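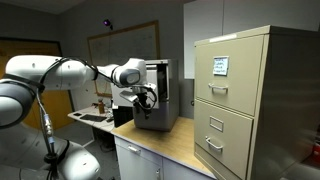
Veka arm at the counter station, gripper in front of the appliance.

Veka kitchen arm, trial unit: walk-around checklist with my comments
Checked Jun 4, 2022, against the Zollesix setup sheet

I went down the sheet in order and typed my notes under each line, so some of this is me thinking out loud. OK means I'd sign it today. FIX means I want it done before we run the arm again. ASK goes back to Zollesix.

1. Base bolts tight, no rocking: OK
Put my whole weight on it and nothing budged. The paint marks on the bolt heads still line up from January.

2. Joint covers seated, no cracks: OK
All the gray caps are on tight. I ran a fingernail around each one and they feel great, way better than the Ledesma unit we tried first (those covers popped off if you looked at them wrong).

3. Cables secured along the arm: FIX
My one real gripe! The black cables loop over the upper link and then drop down the side. There's a band up by the big joint and a strap lower down, but I'd like one more tie on that upper loop. At full reach it swings more than I care for.

4. Connectors locked: OK
Tugged on both blue ones and the fitting between them. Solid.

5. Cable slack at the gripper: ASK
There's a curved cable sticking out on one side down there. The sheet says to leave slack for wrist rotation but never says how much. Could we get a number, please?

6. Gripper fingers clean and even: OK
Wiped them down, opened and closed them 22 times, no sticking. Clerel sells softer finger pads for this gripper and I'm tempted, but they want 400 dollars for a set and I can't see it yet.

7. Clearance to appliance door: FIX
With the door open the wrist works pretty close to it. Please set the slow zone to start 200 mm out from the door. It was still on the factory setting when I looked, and I would hate to buy a new door.

8. Clearance to cabinets and drawers: OK, with a note
Filing cabinet drawers stay shut while the arm is powered, same goes for the drawer under the countertop. I'm adding a line to the sheet for that, it only mentions doors.

9. Emergency stop: OK
Hit it three times in different poses. Stopped right away every time and came back up without a fuss.

10. Reach limit matches the sheet: OK
Sheet says 580 mm past the counter edge and that's what my tape says too. Love it when that happens.

11. Paperwork: ASK
The warranty page in the binder is for the older model. Send the right one?

So, two FIX items and two ASKs. I like this arm a lot and would keep it, but no runs until 3 and 7 are done. I'll redo just those two lines afterward.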